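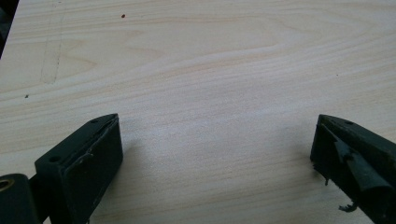

Pale wood grain, with a few small surface marks

Night guards: care, checks and the new drop-off arrangement

Issued 8/25/11

Patients who wear a night guard for grinding or clenching should read this item before their next appointment. It replaces the leaflet supplied with guards fitted at the Duangkaew and Nikley surgeries.

Types in use

The practice fits 2 types. The first is a hard acrylic guard, made on a model of the patient's teeth and worn on the upper arch. The second is a dual-layer guard, hard on the biting face and soft on the side that meets the teeth. Soft guards of a single layer are no longer fitted for grinding. They wear through quickly in heavy grinders and in some patients the jaw muscles work harder against them. Anyone who still has one may go on wearing it until the next check-up, when it will be looked at and a replacement discussed.

A guard does not stop grinding. It takes the wear that would otherwise fall on the enamel and spreads the load across the arch. Patients who wake with a sore jaw after a month of regular wear should say so, as the bite may need adjusting.

Daily cleaning

Rinse the guard under cool water as soon as it comes out. Brush it with a soft brush kept for that purpose and a drop of plain washing-up liquid. Toothpaste should not be used. Most pastes contain an abrasive that leaves fine scratches in acrylic, and the scratches hold plaque and stain.

Leave the guard to dry in the open air before it goes into its case. Hot water will distort both types. So will a radiator, a car dashboard in summer or a dishwasher. A guard that has been heated and no longer seats fully must not be forced into place.

Soaking tablets sold for dentures can be used once a week on hard guards. For dual-layer guards, keep the soak to the shortest time given on the packet, then rinse well. Mouthwash containing alcohol is unsuitable for either.

White, chalky deposits are hardened tartar and will not brush off. Do not scrape them. They can be removed at the surgery in an ultrasonic bath.

Checks

Bring the guard to every check-up, in its case. The dentist will look for cracks, thin areas and changes in the way the teeth meet it. New fillings or crowns can alter the fit, so please mention the guard when any such work is being planned. If a crown is to be placed, wait until it has been cemented before ordering a new guard.

Guards should be replaced when they have worn through at any point, when they rock, or when a crack reaches the edge. There is no fixed life. A light clencher may have many years from a hard guard, and a heavy grinder far fewer.

Drop-off cleaning and repair

From October, guards can be left at reception in Duangkaew or Nikley for cleaning without an appointment. Items handed in before 10 am will normally be ready by the end of the same day. Small repairs are sent to the Lulteser laboratory and take longer. Reception will give a return date when the guard is handed over. A cracked dual-layer guard cannot be repaired and will have to be remade.

Each guard is given a numbered tag, which must be shown on collection. The laboratory now stores its models by the same number, so a guard that is lost or broken can usually be remade without fresh impressions, provided there has been no dental work in the meantime. There are 854 models in store at present. Those made before the move to the Zemo tray system, 700 in all, are being relabelled, and requests that depend on one of these may be delayed by a day.

Shop-bought guards

Guards that are softened in hot water and moulded at home are not covered by the drop-off service. They may serve as a stopgap while a fitted guard is being made. They should not be worn by anyone with loose teeth, a fixed brace or a partial denture without advice first.

Questions about fit or soreness should go to Sepehr Daneshvar at the Nikley surgery. Questions about tags and collection can be dealt with at either reception desk.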